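Six months with the Cordeiro bench oil

I've been meaning to write this one up since October, when I finally ran out of the first tin and bought a second without even looking at what else was on the shelf. That's about as strong a recommendation as I give anything.

For those who haven't come across it, Cordeiro is a hardwax oil for timber tops. It comes in 500 mL and one-litre tins, goes on with a rag, and smells faintly of oranges for a day or so. I've used it on a kitchen bench, two chopping boards and a hallway shelf that gets treated like a dumping ground, and I'm a bit smitten.

## Before you open the tin

Sanding is where all the work is. I go 120, then 180, then 240 and stop. I tried going up to 1,000 on one of the chopping boards to see what would happen, and the oil just sat on top looking sulky. It needs a bit of tooth to soak into. The tin does say this, in tiny writing, on the side you peel the price sticker off.

Vacuum, wipe with a barely damp cloth, let it dry, then knock back whatever fuzz comes up with a last light pass of the 240. Natanael Quintana, who taught the evening woodwork class I did in Prasley, was forever telling us to run a stocking over the surface to find the rough spots. It works a treat and I still do it.

## Putting it on

Less than you think! My first coat on the kitchen bench was far too thick and stayed tacky for most of a week. A tablespoon or so at a time, worked in along the grain, then wiped off with a clean rag until it feels like you've taken nearly all of it away again. Leave it overnight with a window open and do the second coat in the morning. End grain will drink a third.

(Please lay your oily rags out flat outside to dry before you bin them. They can heat up and catch fire if they're left in a ball.)

## The colour

I was most nervous about this part. I love pale timber, and the oil I used before, from Hustau, turned everything the shade of strong tea. Cordeiro warms the wood up a touch and the grain gets more lively, especially on laminated tops where every strip takes it a little differently – you end up seeing lines you never noticed. The finish is properly matte, too. No glare off it at breakfast, no plasticky feel under your hand. 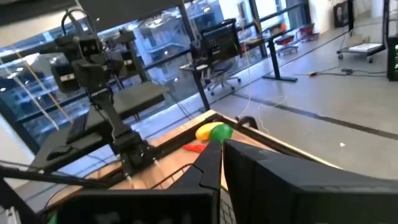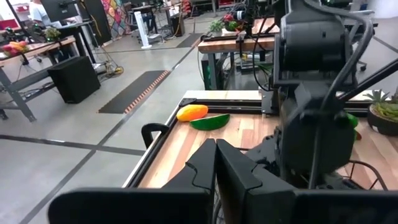
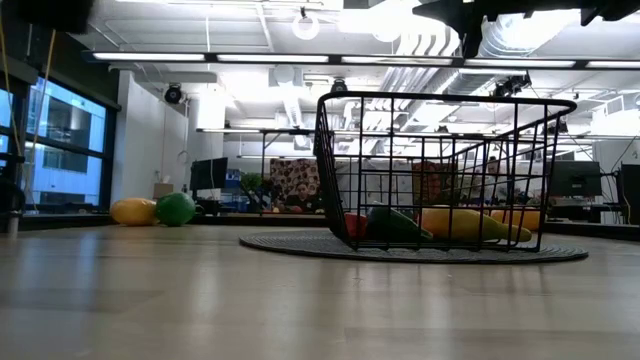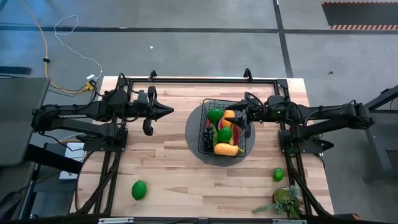 ## Living with it

Water beads nicely for the first few months and then slowly gives up. Coffee rings wipe off if you get to them the same day. Red wine left overnight did leave a ghost on my bench, but ten minutes with the 240 and a dab of oil and I couldn't find the spot again. Try doing that with polyurethane! Spot repairs are the whole reason I moved to oil, and this is the easiest one I've patched so far.

Heat is the weak point. A mug is fine, but a pot straight off the stove will leave a dull circle, so keep a mat or trivet handy. I'd also steer clear of spray cleaners. Warm water and a drop of dish soap does the job, and I re-oil the stretch beside the sink twice a year.

## Grumbles

The lid. After the second opening mine wouldn't seal properly, and a skin formed over what was left. I now decant into a jam jar, filled right to the top so there's hardly any air in it, and that's kept well.

It's also not cheap, and the only shop near me that stocks it is the hardware place in Adville, a fair drive for one tin. The small size goes further than you'd expect, mind you. I got two coats on the whole kitchen bench and both boards, with enough left over for the shelf.

And I'd love a proper colour chart. The leaflet has one tiny swatch for oak and that's your lot, so do a test patch on the underside first.

## Would I buy it again?

Already have. If your top gets battered daily by kids or tools, a hard varnish may suit you better. For a bench you don't mind fussing over a couple of times a year, I haven't used anything nicer. Next up is the old blackwood table from Mum's place, once I've worked out what on earth the previous finish is.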